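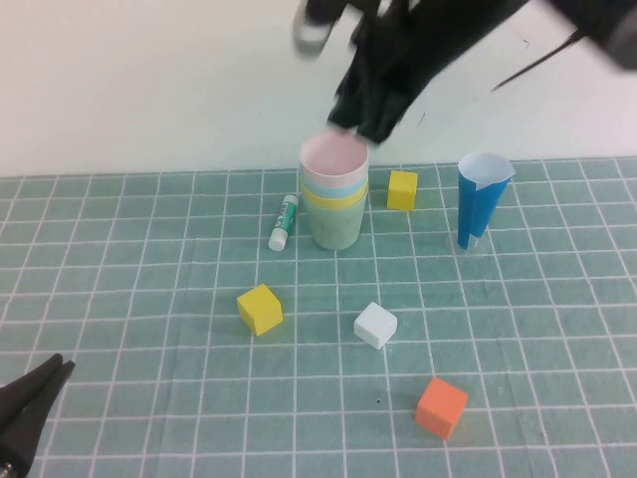

Paper cups, cubes and glue stick on the cutting mat, Tallina Room

Tallina Room Craft Supplies Meeting
Minutes, February

Meeting opened at 4 p.m. in the Tallina Room. A quorum was present. The minutes of the previous meeting were approved with one correction: the scissors were moved to the low shelf, not the high one.

1. Paper cups

The group went over the cups left from the fall sessions. The white, light blue, yellow and mint green cups are to be kept nested, as they are in the picture, and stored upright in the Purkance cabinet. The tall blue cup does not fit the stack and will be kept on its own for brushes.

It was asked whether cups with bent rims should be thrown out. After some discussion it was agreed to keep them for paint water until the end of the term. Cups that have held glue go in the trash the same day.

A new order of cups was approved, up to $40. Plain white was suggested as cheaper. Others felt the younger children sort by color and would miss it. Mixed colors carried, 7 to 2.

2. Cubes

The cube bin is down to 23. Two more were found behind the radiator after the bin was checked, and these still need a wash. The yellow and orange ones are used most in the stacking game. White cubes get marked with pencil and should be wiped at the end of each session.

The offer of a second set from Nkosi Hall was accepted with thanks. Their cubes are slightly larger — they will need a separate bin with its own label.

3. Cutting mats

The teal mats stay on the tables between sessions. The request to roll them up was turned down, as two were creased that way last year and have never gone flat again. Groups that need a bare table can lay the mats on top of the Purkance cabinet and put them back after.

Knives are to be used on the mats only. The side table has new cuts in it. No one present knew when this was done. A notice will go up by the door.

4. Glue sticks

Caps are still going missing. Sticks without a cap will be thrown away at the Friday cleanup. The group talked about going back to bottled glue and decided against it on account of the carpet.

The Tosura catalog was passed around. A box of sticks under item 1138 looked suitable, but the price printed was from last year. To be checked before ordering.

5. End-of-session tidying

Leaders reported that the room is being left in mixed condition. Agreed order for tidying: cups first, then cubes, then glue and knives, then wipe the mats. The list will be taped inside the cabinet door. Leaders asked for five extra minutes at the end of each session and this was approved for a trial month.

6. Other business

The left tap in the sink drips. Already reported once, to be reported again.

The request for a second trash can was held over to the next meeting.

Action items
Order mixed cups
Label bin for Nkosi cubes
Notice about knives by the door
Check price of item 1138
Tape tidying list inside cabinet

Meeting closed at 5:10 p.m. Next meeting same room, same time.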